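Section 4: Setting up the Lumar ultrasonic cleaner for jewellery

The leaflet in the box says the Lumar is ready to use in one step. It isn't. This section of the Tillden guide replaces pages 2 and 3 of that leaflet and covers the first fill, the test run and what should stay out of the tank altogether.

Before you start

Sort everything you plan to clean. The box says "safe for all jewellery", and we'd treat that as advertising. Plain gold and silver chains, bangles and hoops generally do well. Pearls, opals, turquoise, coral, amber and anything glued do not, whatever the setting on the dial is called. If you can't tell whether a piece is plated, assume it is and clean it by hand.

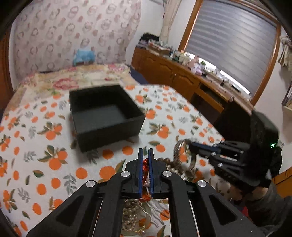

Filling the tank

1. Unplug the unit. The leaflet leaves this out.

2. Place it on a level surface, clear of the sink, with the vents uncovered.

3. Fill with lukewarm tap water to the lower line. The upper line is too high once the basket is in, and water will get under the lid.

4. Add 10 mL of cleaning fluid. Tjoa sells its own for this model. We tried it against ordinary dish soap and couldn't see a difference, so buy it if you like the smell.

5. Wipe the outside dry, then plug in.

Note: The tank holds less than the 200 mL printed on the carton if you stop at the lower line. This is normal.

Test run

6. Run the empty basket for 2 minutes. A steady buzz is fine. A rattle usually means the basket isn't sitting on its clips.

7. Put in one plain metal piece that you wouldn't mind losing. Run the short cycle and check it under a good light.

8. If the colour has changed, stop there and go back to a soft cloth.

Error 103 means the lid sensor hasn't closed. The leaflet suggests sending the unit back to Hesosik for service – try drying the catch first.

Strung beads

Keep these out of the tank. Water gets into the thread and stays there, and wooden beads can swell or lose their finish. The "gentle" setting seems to change only the length of the cycle, so don't count on it.

9. Wipe each strand with a barely damp cloth, from the clasp down.

10. Lay it flat on a towel overnight. Don't hang it to dry, as damp thread stretches.
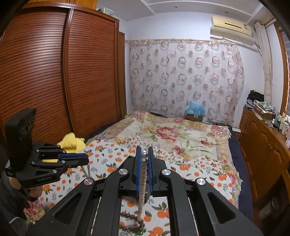 Strung beads: clean by hand only.

CAUTION: Never put your fingers in the tank while it is running. Never run it without water.

Guide last revised May 24, 2020.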